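**Betonstrasse am Murnoslow: Fugen, Bordstein, Eignung für Anfänger?**

**Sylvain Langlois** schrieb:

Guten Abend zusammen,

ich suche für unsere kleine Inline-Gruppe eine Strecke zum Üben und war heute am Murnoslow, auf der breiten Strasse mit den grossen Betonplatten. Entschuldigt bitte mein Deutsch, ich lerne noch.

Der Belag ist hell und ziemlich glatt, zwischen den Platten gibt es dünne dunkle Fugen.

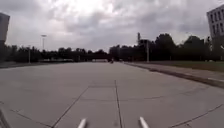

Meine Sorge sind die Fugen in Längsrichtung. Wenn eine Rolle hineinkommt, fällt man sehr schnell, besonders mit schmalen Rollen. Die Querfugen finde ich weniger schlimm, man hört sie nur. Hat jemand dort schon mit Anfängern geübt? Wir sind meistens zwei Erwachsene und ein paar Kinder.

---

**plattenleger_195** schrieb:

Bin da im Oktober öfter gefahren. Die Fugen sind harmlos, wenn man mindestens 80er Rollen hat. Schlimmer finde ich den Bordstein rechts. Wer nicht bremsen kann, landet dort und danach im Gras.

---

**Sylvain Langlois** schrieb:

Danke für die Antwort! Den Bordstein habe ich auch angeschaut. Dahinter kommt der Gehweg und dann ein Streifen Gras - für das Fallen ist das Gras natürlich besser als der Beton. Aber auf dem Gehweg sind auch Fussgänger, und auf der Strasse fährt manchmal ein Motorrad. Ganz allein ist man also nicht. 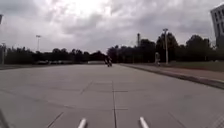

Jelle Hermans: Da muss ich widersprechen. Für Kinder ist eine Strasse mit Verkehr nichts, egal wie breit sie ist. Nehmt lieber den Hof bei Dukitz, der ist asphaltiert und am Sonntag zu. Fragen muss man vorher, aber sie sind freundlich.

---

**plattenleger_195** schrieb:

Der Hof bei Dukitz hat Gefälle zum Tor hin. Mit Anfängern würde ich das nie machen. Verkehr sieht man am Murnoslow wenigstens von weitem.

---

**Jelle Hermans** schrieb:

Gefälle ist übertrieben. Ich habe dort meiner Tochter das Bremsen beigebracht.

---

**Sylvain Langlois** schrieb:

Ich möchte keinen Streit machen :) Vielleicht probieren wir beide Orte. Für die Betonstrasse habe ich mir diese Regeln aufgeschrieben, bitte korrigiert mich:

1. Zuerst zu Fuss über die Platten gehen und kleine Steine aus den Fugen nehmen.
2. Die Längsfuge immer zwischen zwei Personen lassen, niemand fährt direkt darauf.
3. Abstand zum Bordstein halten und nur auf ebenem Beton bremsen üben. 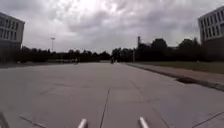

4. Nach 20 Minuten Pause machen, die Kinder werden sonst unvorsichtig.
5. Bei Regen nicht fahren.

---

**plattenleger_195** schrieb:

Punkt 2 finde ich zu streng. Schräg über die Fuge fahren sollte man gerade üben, sonst erschrecken sie beim ersten Mal. Rest passt.

---

**Jelle Hermans** schrieb:

Punkt 6: Handgelenkschützer. Und einer von den Erwachsenen schaut nur auf die Strasse.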